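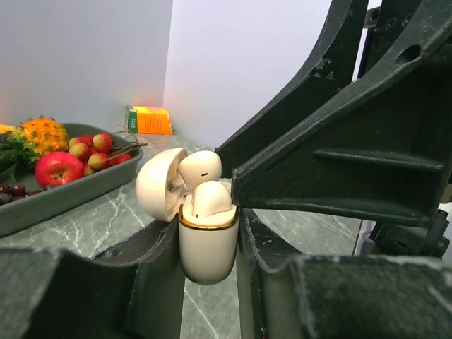 Flostidia Summer Language Weeks - Frequently Asked Questions

Last updated: May 22, 2018

Before you write to us, please look if your question is already answered on this page. The answers are the same for all language groups unless it is written otherwise.

Where do the courses take place?

All the courses are held in Drunoden House. The classrooms are on the ground floor and the bedrooms are upstairs. The nearest bus stop is called Flarnden, and bus 302 stops there. From the stop please follow the road down to the church and turn left. It is a short walk, but not a comfortable one with a heavy suitcase, so tell us your arrival time and we will try to meet you with the car.

I have never learned the language before. Can I come?

Yes. The beginners' group starts from the alphabet and the greetings. You do not need to prepare anything, although it is pleasant if you can already say your name.

How do you decide my level?

When your booking is confirmed, you receive a short written test by e-mail. Please do it without a dictionary. On the first morning there is also a talk with a teacher, which lasts a few minutes and which most people find less frightening than they expected. If the group is too easy or too difficult for you, it is possible to change until the second day. After that we ask you to stay where you are, as the groups have already begun to work together.

Which textbook do you use?

We use the Chaturvedi course book, the blue edition. The older edition has different page numbers and this causes confusion every year. You can buy the book from us on arrival for 25 euros, or bring your own copy. Second-hand copies are welcome if the exercises are not filled in with pen.

How many hours of lessons are there?

There are lessons each morning, and a conversation hour in the afternoon. The conversation hour is not obligatory. Each group has around 5 hours a day with a teacher if you come to everything.

Will I get homework?

A little. Usually it is one page and something to read aloud to yourself. The reading room stays open in the evening.

Do I need to bring a laptop?

No. A notebook and a pen are enough. For the listening exercises it is useful to have a phone and your own earphones, of any type. We have a few wired pairs to lend, but they do not fit to every phone. Please write your name on your things, also on chargers. We still keep a box of them from last October.

Is there internet in the house?

Yes, in the classrooms and the dining room. In the bedrooms upstairs it is weak, and in room 104 there is almost no signal. If you must work during your stay, ask for a room on the garden side.

What about meals?

Breakfast and lunch are included in the price. Dinner is not, but there is a kitchen for guests, and two places in the village where you can eat simply and well. In the long break between lessons there is something small to eat and drink, usually fruit and juice. Tea and coffee are in the dining room the whole day. 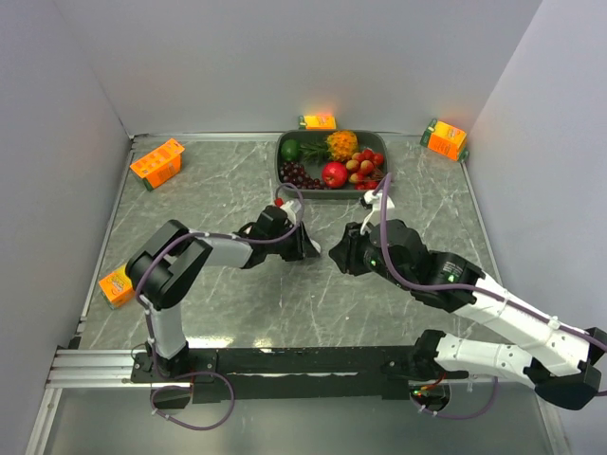

Fruit and juice boxes on the table

I am vegetarian / I have an allergy. Is this a problem?

Vegetarian lunch is cooked every day and does not have to be ordered. Allergies must be written on the booking form, even if you told us last year. Our kitchen uses nuts and we cannot promise that there are no traces. If your allergy is serious, please telephone first and we will discuss it with the cook.

Can I bring my children?

Children from school age can join the junior group, when there are enough of them to make one. For smaller children we have no programme and no one to look after them. A partner who does not study can share your room and pays only for the stay and the meals.

What happens if I have to cancel?

Until one month before the course we return the full amount except the deposit. Later than this we return half, or you can move your place to another week in the same year. If you are ill, send us a doctor's letter - a photograph of it is sufficient.

Do I receive a certificate?

Everybody who attends the morning lessons receives a certificate of attendance with the level and the number of hours. It is not an official examination, and universities do not always accept it. If your employer needs a special form, bring it with you at the beginning of the week and not on the last afternoon, please.

My question is not here. Whom can I ask?

Write to Agnese Ots at the course office. She answers in English, German and Latvian, normally within two working days. In the course weeks it can take longer, as she also teaches the intermediate group.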